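Clelcombe households asked to scrape plates as drain blockages rise 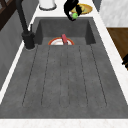 A kitchen sink with a grooved drainboard. Residents are being asked to keep fat and food scraps out of the drains.

Households in Clelcombe are being asked to stop pouring cooking fat down the sink after a sharp rise in blocked sewers in the older part of the town.

The district drainage team cleared 133 blockages in the year to May, up from 100 the year before. Most were caused by fat and oil that had set hard inside the pipes and trapped food, wipes and other waste.

The worst affected streets are those between Hutton Road and the river, where many of the sewers are narrow clay pipes laid when the houses were built. Several homes share a single run of pipe, so one blockage can back up into a number of kitchens and yards.

Ifeoma Akinola, the district's drainage manager, said the problem had become harder to keep on top of.

"We clear a pipe and a few months later we are back at the same manhole," she said. "It is mostly bacon fat, roasting fat and the oil left over from frying. People run the hot tap and think it has gone, but it cools down a few yards along and sticks to the side."

Every home in the affected streets will get a leaflet and a small lidded tub for collecting used fat. Once full, the tub can be emptied into the general waste bin when the contents have set. Larger amounts of cooking oil can be taken to the recycling centre on Okonkwo Way, where a new collection tank has been put in next to the bottle banks.

The leaflet asks people to scrape plates and pans into the food waste caddy before washing up, and to wipe greasy pans with kitchen paper first. It also advises fitting a strainer over the plughole. Milk, gravy, custard and salad dressing should be kept out of the sink where possible, as they all contain fat.

Washing-up liquid does not solve the problem. It breaks fat up for a short time, but the fat comes back together further down the pipe.

The drainage team will also inspect the sewers in the area by camera over the summer. Tundico, the contractor that carries out the clearance work, has been given the job and will start at the lower end of Hutton Road. The work will be done between 9am and 4pm and parking will be suspended on one side of the road while it takes place. Notices will go up on lamp posts before each stretch is closed.

Residents will not need to be at home, though the crew may ask for access to rear yards where there is a shared inspection cover. Staff will carry identification.

Lorcan Brennan, who has lived on Hutton Road for 30 years, said his back yard had flooded twice since the autumn.

"The first time it was just slow to drain, then one evening it all came up through the gully by the back door," he said. "They came out the same night, to be fair to them. But the smell was there for weeks and we had to throw out a freezer and two bikes."

Mr Brennan said he welcomed the leaflets but wanted the pipes replaced.

"Everyone down this end has had trouble at one time or another. You can tell people to look after their drains and I think most will, but these pipes were never meant for this many houses. There were no dishwashers when they went in."

Ms Akinola said no decision had been made on replacing any of the sewers. The camera inspection would show which lengths were cracked, sagging or damaged by tree roots, and a list of repairs would be drawn up from that. Some sections could be relined without digging up the road, she said, which would be quicker and cause less disruption.

"If there are pipes that need to come out, they will come out. I can't say yet how many or when," she said.

Cafes and takeaways are being contacted separately. The drainage team has visited 39 food businesses in the town centre and found that most had a grease trap fitted, although several were overdue for cleaning. Those without one have been given advice on what to install and will be visited again in the autumn. Owners who let fat build up in the public sewer can be charged for the cost of clearing it.

Landlords are also being asked to pass the advice on to tenants, particularly in the flats above the shops, where a number of kitchens drain into one stack.

Householders are responsible for the pipes that serve only their own property, up to the boundary. Shared pipes and those beyond the boundary are looked after by the drainage team. Anyone who is not sure which is which can ask for a drainage plan of their street at the library.

Signs of a blockage include sinks and toilets that are slow to empty, gurgling noises and water standing in outside gullies. Residents who notice any of these are asked to report them early - before the drain backs up - and to check whether their neighbours have the same problem. Chemical drain cleaners should not be used on a shared pipe, as they can injure the crews sent to clear it.

A drop-in session about the inspection work will be held at Clelcombe Library, from 2pm until 6.30pm, before the work begins. Maps of the sewers will be on display and spare tubs will be available to people living outside the leaflet area.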